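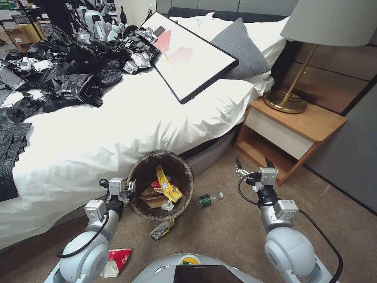

The Furnished Housing Office visited the Grilledska framing works in Ruvorside in June, during the open day the company holds for institutional buyers. The purpose was to learn how framed prints for rental bedrooms and common rooms are made, packed and repaired before the current supply agreement comes up for renewal. Discussion centered on the plainest format in general use: a thin black frame, a white mat and an abstract print, such as the one with red and pink shapes and a thin yellow line lying on the white duvet. Grilledska cuts this type of frame in seven standard sizes, and most orders from housing providers fall within the middle three.

The tour began at 10 a.m. in the timber store, where molding is kept flat on racks and left to settle before it is cut. Staff explained that lengths with a visible bow are set aside for small frames. The visitors then moved to the cutting room, which is loud, and ear protection was handed out at the door. Each corner is cut on a double saw, glued, and pinned from the back. The glue is given a full night to set, and frames made that morning were stacked along the wall with paper slips between them.

Mat cutting is done in a separate room with its own air filter. The company uses a board sold under the name Xia, in white and off-white only. Samples that had hung in a sunny window were laid next to new ones, and the difference in the off-white was greater than the Office had expected. The white had held up well.

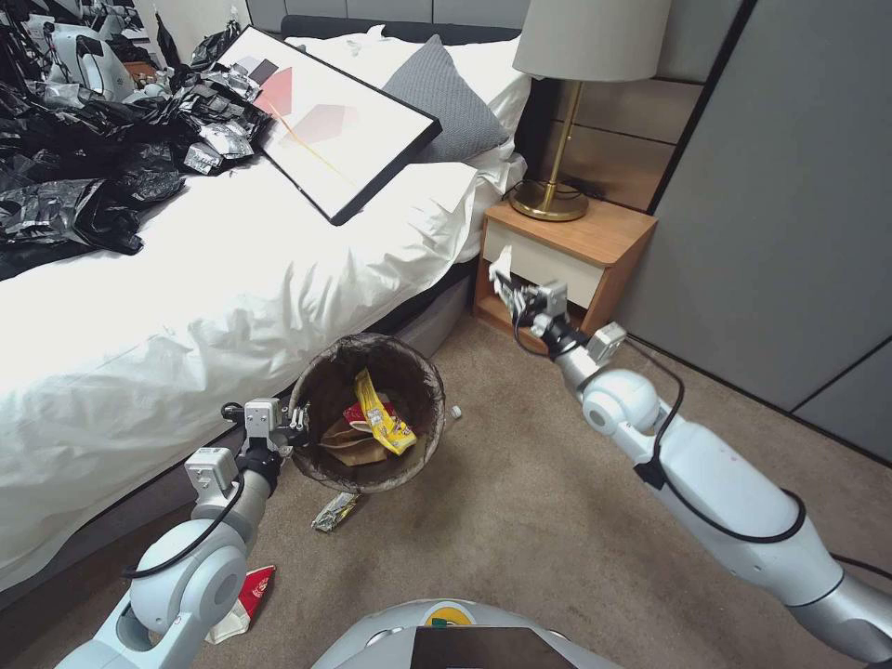

Can a damaged frame be repaired without replacing the print? In most cases the print and mat are kept, and only the damaged side or the glazing is changed. Grilledska asks that the whole piece be returned, with the backing still in place, so the corners can be checked. Water damage to the print itself is outside the repair service.

Glazing was the subject of the longest exchange of the day. The works offers glass and a clear acrylic called Hitar. The acrylic weighs less and is preferred for stairwells and for rooms above beds, but it scratches if cleaned with paper towels. The Office has noted that its current cleaning instructions do not mention this — a correction will be sent to building managers.

In the packing area, an order of 167 frames was being prepared for shipment. Corners are covered in folded cardboard and the frames are boxed face to face. The company will take back the cardboard from any order of over 100 frames, provided it is dry and tied in bundles.

The Office wishes to thank the works for its open replies, including those on price. Two matters remain to be settled: the delivery time for replacement hanging hardware, and whether the off-white mat should be dropped from the order list. A request for written terms has been sent to Grilledska.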